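Waschsalon Kinik macht Ende Juli zu. Ich war dort 17 Jahre lang Kunde und schreibe ein paar Sachen auf, bevor ich sie vergesse. (1/11)

Der Laden lag in der Nebenstraße hinter dem Busbahnhof von Kikthorpe. Acht Maschinen, vier Trockner, eine Bank an der Heizung. Die Maschine ganz links hat immer zu viel Schaum gemacht. Stammkunden haben sie gemieden. (2/11)

Preise: Als ich angefangen habe, kostete eine Wäsche bei 40 Grad 200 Cent, also genau ein Zweieurostück. Zuletzt waren es 4,50. Trockner ging extra, zehn Minuten pro Münze. (3/11)

Die Miete für den Laden lag zuletzt bei 685 Euro im Monat, so stand es im Aushang zur Schließung. Ab Herbst sollten es fast 1.000 sein. Dazu Strom und Wasser. Der Aushang war eine halbe Seite lang und sehr sachlich. (4/11)

Was ich da gelernt habe: Trockner nur halb voll machen. T-Shirts sofort rausnehmen und noch warm falten, dann braucht man kein Bügeleisen. Bedruckte Shirts auf links drehen. Handtücher extra. (5/11)

Wäsche, rosa T-Shirt und ein Stapel, der schon gefaltet ist:
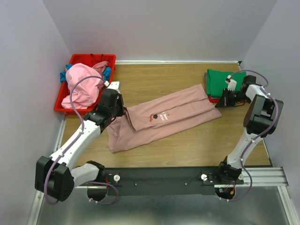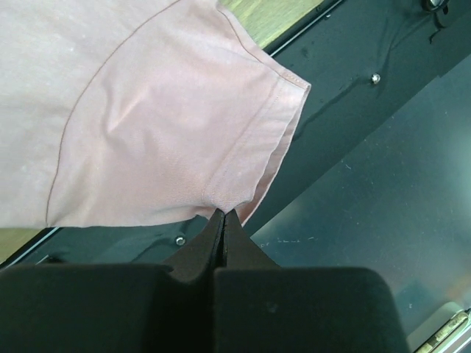
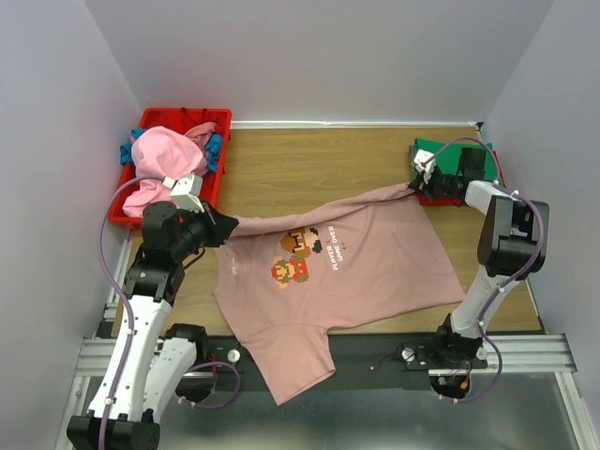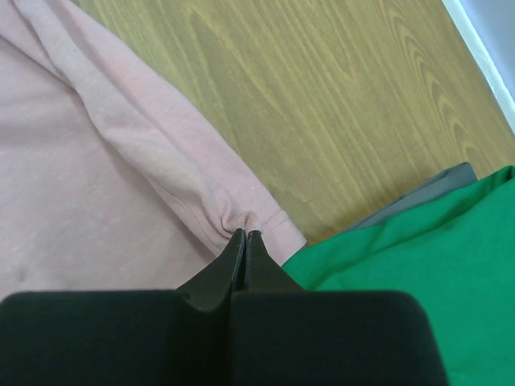
Viel Rosa. Auf dem dritten Bild der Aufdruck: PLAYER 1 GAME OVER. (6/11)

Zum Falten gab es bei Kinik einen langen Tisch am Fenster. Abends nach acht war der meistens frei. Samstags hat man auf der Fensterbank gefaltet oder alles in die Tasche gestopft und zu Hause weitergemacht. (7/11)

An der Wand hing ein Brett für einzelne Socken. Meine graue mit dem grünen Rand hing da mehrere Monate. Ich habe sie irgendwann wieder mitgenommen, die zweite war da schon weggeworfen. (8/11)

Alternativen für alle, die auch keine Maschine haben: Vukadinović in Prodstead, Reinigung mit drei Waschmaschinen im Hinterraum. Bus fährt alle halbe Stunde, letzter zurück um 21:10. Nur Karte, keine Münzen. Sonntags zu. (9/11)

Eigene Maschine geht bei mir nicht, im Bad fehlt der Anschluss und in der Küche sind es 54 Zentimeter zwischen Herd und Wand. Es gibt schmale Toplader, die würden passen. Die Hausverwaltung will das erst prüfen. Antwort steht seit drei Wochen aus. (10/11)

Restguthaben auf der Waschkarte wird bis zum letzten Öffnungstag bar ausgezahlt, werktags von 9 bis 12. Pfand für die Karte gibt es auch zurück, fünf Euro. Quittung braucht man dafür nicht. (11/11)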